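Pudport Community Boards > House and Garden > Furniture and Timber

Thread: Hardwax oil or poly on a dining table? Going round in circles

tallowwood_tess
Location: Pudport
Posts: 319

Hi all, long time reader and I mostly post in the veggie patch section, so be gentle. I've got a timber dining table that was my aunt's and the finish has well and truly had it. There's a grey patch at one end where the fruit bowl lived for years, and a few white rings from mugs (mine, I'll own up to those).

I've been quoted $523 by a bloke in town to strip it and spray it with two-pack poly. I reckon I could do it myself with a hardwax oil for a lot less, but my brother-in-law says oil is a mug's game with kids in the house. I've got two, aged four and seven, and they treat every meal like a demolition derby.

The colour I'm chasing is a light honey, nothing orange. This sort of thing: 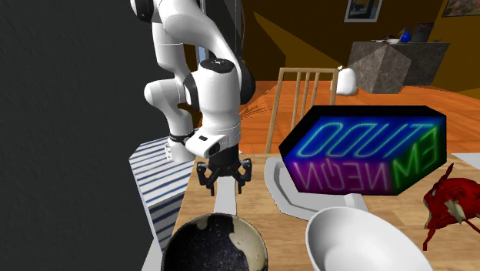

My aunt's table was stained at some point in the eighties and I'm hoping that'll sand out. It's solid as far as I can tell, the end grain matches up with the top. So, oil or poly? And is it mad to do it in the carport in July?

gumleaf58
Posts: 2458

Oil. Every time. I've done four tables and a benchtop and I wouldn't go back. When the poly on our old one went it peeled like sunburn, and you can't patch it, you have to take the whole lot off. With oil you give the sore spot a light sand, rub a bit more in and go and have a cuppa.

July in the carport is a bit ordinary though. What's your overnight temp? Most oils sulk under ten degrees or so. I did ours in the laundry with the door shut and the heater running beforehand.

Ruairí Doherty
Location: Vurkilholm
Posts: 76

Going to disagree with gumleaf, sorry mate. With kids that age I'd go poly and not think about it again for ten years. We oiled ours when we moved in and within six months there was a ring from a hot saucepan, a splodge of beetroot and something purple we never identified. Yes you can patch it, but the patching became a part-time job. I was out there every second month with a rag and I have better things to do with my life (I don't, but still).

$523 for strip and spray sounds fair too. I paid more than that for a smaller one.

gumleaf58

Hot saucepan will mark poly as well Ruairí! Use a trivet!

Ruairí Doherty

Tell that to my father-in-law.

tallowwood_tess

Haha ok, so I've started a war. Gumleaf, overnight it's getting down to four or five here, so the carport is probably out. I could clear the sunroom if I move the seedlings.

I've also been looking at whether to change the look of the room at the same time. The wall behind is cream at the moment and I keep coming back to charcoal with pale grey, and then the timber on its own as the warm bit. My husband thinks a dark wall will make it feel like a cave. I'm sticking my colour references in here so you can all tell me I'm wrong together. 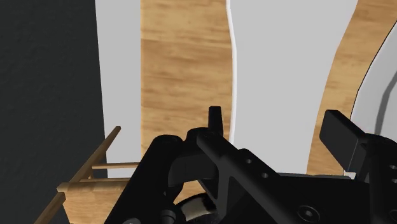
Obsa Yilma
Location: Pudport
Posts: 18

Hello Tess, I refinish furniture for a living, a few suburbs over from you, so I'll throw in my bit.

First thing, before you choose a finish, find out what is on it now. Put a bit of metho on a rag and hold it on the underside for a minute. If it goes sticky it's shellac, and that will come off with metho and steel wool and save you a lot of sanding. If nothing happens it's probably an old poly or a lacquer. Please don't go at it with the belt sander on day one. I've been brought so many tops with a big dip in the middle.

Second thing, the grey patch. If it's water and iron staining, sanding often won't shift all of it. Oxalic acid will. Gloves and glasses, and rinse it really well, then leave it a couple of days before you do anything else.

For the light honey colour, be careful with oil. Plain hardwax on most timbers will go a shade or two darker and warmer than the bare wood. If you wipe a bit of metho on the sanded top, that's close to the colour you'll get with a clear oil. If it's already too orange for you at that stage, look for one with a bit of white pigment in it. Bensaid do one, and Bedex have a matt that stays fairly pale.

On the wall, I like the charcoal. Pale timber really sings next to it. How much daylight do you get?

plane_jayne
Posts: 141

Seconding the metho test. Thirding the warning about belt sanders, I have wrecked one (1) heirloom and my mum still brings it up at Christmas.

I'd say the cave thing depends on which way the window faces. Ours is south and we did a dark wall and regretted it by the first winter. We ended up painting over it and dark paint takes about a million coats to cover.

tallowwood_tess

Obsa, you legend! Did the metho test tonight on the underside of the end rail and it went tacky as anything. So shellac?? I'm stupidly excited. The window's north so we get sun until mid afternoon.

Next question while I have you all. The legs. My aunt's has plain square legs and they're chunky, and I've always wanted something with a curve. Has anyone swapped legs on an old table? I've got a soft spot for the ones that bow out at the corners:
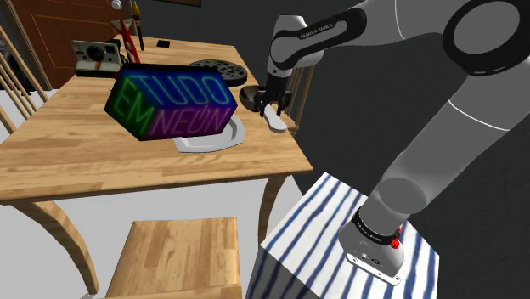
I know it's a bigger job and the rails might not play nicely with it. Would I be better off selling the base and finding someone to make me a new one, or is that daft when the top is the only bit with any sentimental value?

gumleaf58

Leave the legs alone. You'll get halfway and have a top on the sunroom floor till Easter. Ask me how I know.

Ruairí Doherty

For once I agree with gumleaf. Curved legs need a proper joint at the rail and if they're splayed at all you'll be kicking them every time you walk past. We had a set like that at my nan's and every one of us had a crook toe.

Obsa Yilma

It can be done but I'd do it as a separate job. Check how the legs are fixed first. If there's a hanger bolt and a corner bracket under there, you can take them off in ten minutes and put them back on just as easily. If they're mortised and glued into the rails, gumleaf is right and I'd leave them. You can slim down a square leg with a taper on the two inside faces, and it makes a surprising difference to how heavy the table looks.

Do the top first and live with it for a bit.

plane_jayne

Tapers are a great shout. I did mine with a hand plane over a weekend, very satisfying, shavings in my bra for a week.

tallowwood_tess

Ok had a look with the torch and it's mortised. Bugger. Tapers it is, maybe, later.

So the plan is metho and steel wool, oxalic on the grey patch, then sand by hand with 120 and then 180. Obsa do I go finer than that for oil? And does the steel wool leave bits that react with the acid? I've got a horrible feeling about that.

Obsa Yilma

Good instinct. Use a synthetic pad on the grey end so you're not leaving iron in the grain. And stop at 150 or 180 for hardwax, any finer and it doesn't take it up so well. Check the tin though, they vary.

Ruairí Doherty

Still say poly.

gumleaf58

Over shellac residue? It'd fisheye like mad.

Ruairí Doherty

After stripping, obviously. You strip it, you seal it, you spray it. Bloke in town would know that.

tallowwood_tess

Seedlings are out of the sunroom and I've bought four litres of metho, the girl at the checkout gave me a look. Will report back once the first end is done.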